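Gripper swap, cell 4, continued

Picking up where I left off before lunch. The Gulo fingers are back on both arms and I've gone through the homing routine twice, mostly to convince myself the left one closes all the way (it does, finally!). Ravindran Menon wanted the Zustness pair given a fair shake before we decide, so those got the whole morning, and my notes on them are in the other book. Short version: nice grip, awful on thin cotton, they kept pinching up two layers when I wanted one.

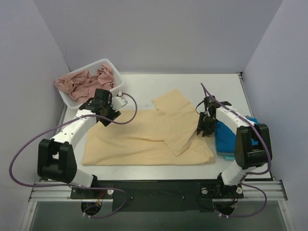 Bollstead, May

Shirt folding with the black parallel grippers, one corner flap over on the beige shirt, pink thing still waiting in the basket. I like how close the right gripper can get to the flap with its fingers a little open. With the Zustness set I had to stand off more and the approach looked clumsy.

Cable routing still bugs me. The purple one on the left swings out in a great big loop toward the side wall, and I'd love to shorten it, but last time I did that the wrist ran out of slack at full reach and faulted. Leaving it alone for now.

Cycle counter on the left gripper reads 2,166. Sundaram's sheet says regrease every 1,000, so we're overdue, oops. Will do both arms before the next long run.

To try: lower closing force, slower approach on the sleeve side. Ravindran, if you get in first, please don't reload the old controller settings, mine are saved under "softclose".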